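Clotthorpe Community Orchard and Nature Room
Progress report to the Carretero Fund, second instalment

Dear all,

You asked for a report covering progress, spending and "learning". We have made the first, done the second and had rather more of the third than we budgeted for.

The orchard

When we last wrote, the lower field was a bog with a gate. It is now a drained bog with a gate and 5 rows of apple trees. The drain cost more than the trees, as our neighbour up the lane told us it would, and he has been kind enough to remind us of it most weeks.

Planting finished in February, in sleet. All the trees took except 2, both in the corner by the stile, where nothing has ever grown but docks. We have replanted that corner with a damson, on the grounds that damsons will put up with anything, and if this one won't we shall call it a seating area.

The deer fence is up. The deer have been to look at it and seem satisfied with the workmanship. No bark has been lost since the second strand of wire went on, though something has been eating the labels, so we know we have a fine row of old cooking apples and are a little vague about which ones. The planting plan will settle it once we agree which end of the plan is north.

Cider

Cider was in our bid as an "income stream". So far it is more of a drip. We pressed fruit given by households in the village, using the second-hand Flarkix press bought with your money, and sold what we made at the autumn fair. Takings are in the accounts sheet. People were polite about the dry one and came back for the sweet one, so next year's plan is less of the dry one.

The press itself works well, apart from the handle, which comes off. We have asked Flarkix for a new pin. They have asked us for the serial number, which is on a plate that the previous owner painted over. This correspondence continues.

Money

Of the £3,332 awarded for this stage, £1,000 is still in hand and is meant for the shed roof. Everything else has gone on the drain, fencing, the press and a hire charge for a digger that sat in the mud for two days longer than planned. We would ask your permission to move the sum set aside for signs into the roof as well. A sign saying "Orchard" seems less urgent now that there are trees.

The Nature Room

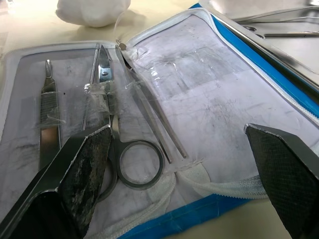 School visits are the part of the project that has gone best, possibly because we had the least to do with it. Clotthorpe Primary now comes up twice a term, and the older classes cut open windfalls, galls and anything else that might have something living inside. Equipment is modest. Our dissection kit is a zip-up case, its white lining has acquired a good many grey smudges, and the tools are held in with clear tape, but it costs nothing to keep and the children treat it with great seriousness. Codling moth grubs were the hit of the autumn. A pupil has asked whether we could get bigger ones.

We said we would run an evening talk for adults too. We ran it. It was on canker, it clashed with the pub quiz, and there was plenty of cake left over. The next will be on pruning and will start at 6 so that people can do both.

What we need from you

A yes or no on the signs money, please, before the roofer's quote runs out. We would also be grateful for a simpler form next time. Box 9 asks for our "theory of change", and we have put "apples".

The accounts sheet and receipts are attached, including the one that went through the wash.

With thanks,
Clotthorpe Community Orchard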